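Table care before the summer season

July is when most of our members pull their dining tables away from the wall, add a leaf, and start feeding more people than the table was bought for. We get more letters about tabletops in the weeks after that than in the rest of the year put together. Most of them are about rings, scratches and sticky patches, and most of the damage could have been avoided with a cloth and a few minutes.

Start with what the top is made of. If you still have the paperwork, look for the finish and not only the wood. A table sold as oak may have an oil finish, a lacquer or a wax, and the three want different treatment. Without paperwork, put a single drop of water on the underside near the edge and leave it for a few minutes. If the drop beads and wipes off clean, you probably have lacquer. If it leaves a darker spot that fades as it dries, the top is likely oiled and may be ready for another coat.

For oiled tops, work on a mild morning, before the sun reaches the room. Wipe the table down with a damp cloth, let it dry fully, and put on a thin coat of oil along the grain. Wipe off whatever hasn't soaked in after 7 minutes. People tend to leave it longer in the hope of getting more protection, and what they get is a tacky surface that collects crumbs until fall. Spread the used rags flat outdoors to dry. Do not ball them up and leave them in a bin, as oily rags can heat up and catch fire.

Lacquered tops need less. Warm water with a drop of dish soap is enough, followed by a dry cloth. Skip furniture polish with silicone in it. It looks good for a week and makes any later repair much harder, since new finish will not stick to it.

Glass is the easiest to clean and the easiest to get wrong. Spray the cloth and not the glass, so that liquid does not run under the edge and sit against the frame. Check the small clear pads between the glass and the frame while you are at it. They harden with age and the glass starts to shift. A new set costs very little and takes one person to lift a corner and another to swap the pads — please don't do it alone on a large top.

Illia Kravets, who repaired furniture in Camau before moving here, wrote to us about heat marks. The pale ring left by a hot dish is moisture trapped in the finish, and on lacquer it can sometimes be brought out with a soft dry cloth and an iron on its lowest setting, no steam, a few seconds at a time. Try it on a spot that does not show. If the mark is dark and not pale, the damage has reached the wood and the iron will not help.

Two products came up often in your letters. Jasilis oil is back at the Husar store, in the small can only. The large can is on order. Unonon felt pads are also in stock, and members get a sheet of 40 at the usual discount when they show their card. The pads come in one thickness, so if your table rocks you will need to stack them or fix the foot.

On sanding, use 60 grit only if you are taking a top back to bare wood, and only if it is solid. On veneer you can go through the surface in a couple of passes. For a light refresh between coats of oil, a fine gray pad is enough. Ask at the counter if you can't tell veneer from solid wood. The quick check is to look at the end of the table. On solid wood the grain lines on top carry on over the edge.

The table care evening will be held in the back room of the Husar store at 6:30 p.m. Over 68 members have put their names down, so we are adding a second session straight after the first. Bring a drawer, a leaf or a small side table if you want advice on it. Please leave the dining table at home. Coffee is provided, and the side door will be open for anyone carrying something heavy.

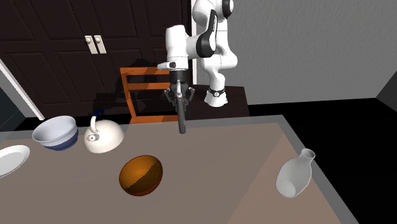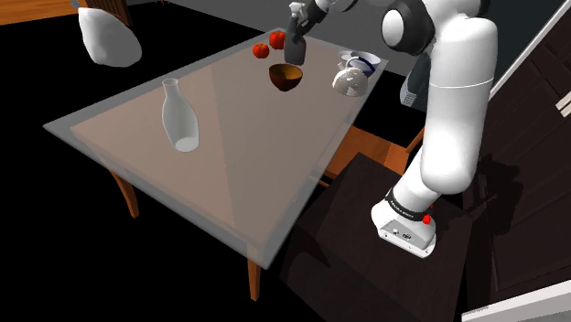
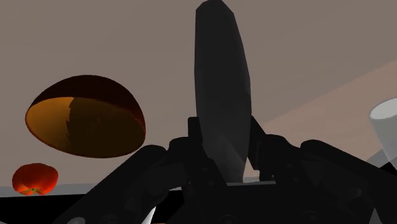
Computer renderings. Middle: glass-topped table with a small brown bowl and a spray bottle.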